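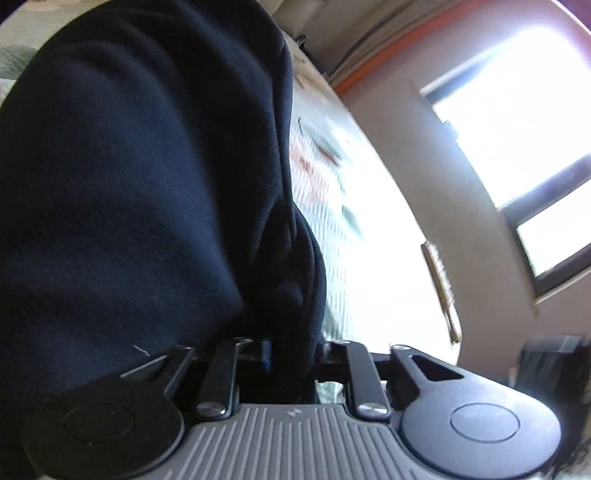 ¿Qué apriete deben llevar los tornillos de los brazos exteriores?
El justo para que el brazo no tenga holgura lateral y siga cayendo por su propio peso al soltarlo. Si el brazo se queda parado a medio recorrido, afloje un cuarto de vuelta y repita la comprobación.

4. Montaje y ajuste de la pinza manual Nitby

Esta sección cubre el montaje de la pinza en su versión de mano, tal como se construye en el taller compartido Semine. Para la versión fijada al brazo Miltier consulte la sección 6. Las piezas impresas tienen que estar ya repasadas y sin restos de soporte (sección 3).

4.1 Antes de empezar

Herramientas: llave Allen de 2 mm, alicates de punta plana, lima redonda fina y un paño sin pelusa. La grasa de silicona se guarda en el armario de Ghiță, junto a las brocas.

Precaución: retire la batería antes de manipular las bielas. El mecanismo puede cerrarse de golpe y pillar los dedos.

4.2 Montaje de las bielas

1. Coloque la placa central sobre la mesa con los nervios hacia arriba.
2. Pase la lima por los orificios de las bielas interiores hasta que los ejes metálicos entren con presión de la mano. No use martillo.
3. Ponga una gota de grasa en cada eje y limpie el sobrante con el paño.
4. Inserte primero los ejes inferiores y después los superiores. Las dos bielas interiores son simétricas pero no intercambiables: la marca de molde queda por la cara de atrás.
5. Monte los brazos exteriores y apriete los tornillos en cruz, sin llegar al tope.
6. Abra y cierre el mecanismo a mano 14 veces. El movimiento debe ser continuo en todo el recorrido.

Nota: si aparece un punto duro cerca del cierre, casi siempre es rebaba en el orificio superior de una biela. Desmonte solo ese lado, repase y vuelva a probar. Szu-yu Hsieh prefiere hacerlo con papel de lija enrollado en una broca – queda más fino, pero se tarda bastante más.

4.3 Conexión y calibrado

1. Conecte el cable del codificador a la placa de control. El conector solo entra en una posición.
2. Coloque la batería y encienda con la pinza abierta del todo.
3. Abra el programa de ajuste y elija «Pinza de mano».
4. Pulse «Cero» sin tocar los brazos y espere a que el indicador deje de parpadear.
5. Cierre la pinza despacio hasta el tope. El valor leído debe ser 2548. Si queda por debajo, el mecanismo no está cerrando del todo: vuelva al paso 6 del apartado anterior.
6. Guarde los valores. El programa crea un archivo con el número de la placa.

Precaución: no calibre con nada entre los dedos. Un trozo de tela fina basta para desplazar el cero, y el error se arrastra a todas las sesiones siguientes.

4.4 Prueba con tejidos

Haga esta prueba en una habitación con sitio para moverse. La ropa de cama y las prendas lisas sirven bien; evite al principio los flecos y los cordones, que se enganchan en las bielas.

1. Extienda una prenda sobre la cama o la mesa y forme un pliegue con la mano.
2. Acerque la pinza abierta hasta que los dedos queden a ambos lados del pliegue.
3. Cierre despacio. En el programa, la lectura debe bajar sin saltos y detenerse cuando la tela quede sujeta.
4. Levante el pliegue un palmo y suéltelo.
5. Repita con una tela más gruesa, por ejemplo un acolchado.

Nota: las ventanas muy luminosas confunden el ajuste automático de exposición de la cámara. Fije la exposición a mano o trabaje de espaldas a la ventana. En telas oscuras conviene subirla un punto, aunque el fondo salga quemado.

4.5 Problemas frecuentes

El programa muestra el error 518. No hay comunicación con el codificador. Apague, desconecte el cable, revise que no haya patillas dobladas y repita el encendido.

La tela resbala. Limpie la cara interior de los dedos con alcohol y deje secar. Si continúa, cambie las almohadillas.

Un brazo se mueve más que el otro. Compruebe el apriete de los dos lados y que no haya una biela montada del revés.

4.6 Mantenimiento

Retire pelusas e hilos de los ejes después de cada uso con telas. Engrase de nuevo cuando el movimiento se note áspero. Los repuestos de ejes los encarga Teodor Barbu; anote en la hoja del taller los que gaste.

Revisión de esta sección: abril de 2018, Vicente Alarcón.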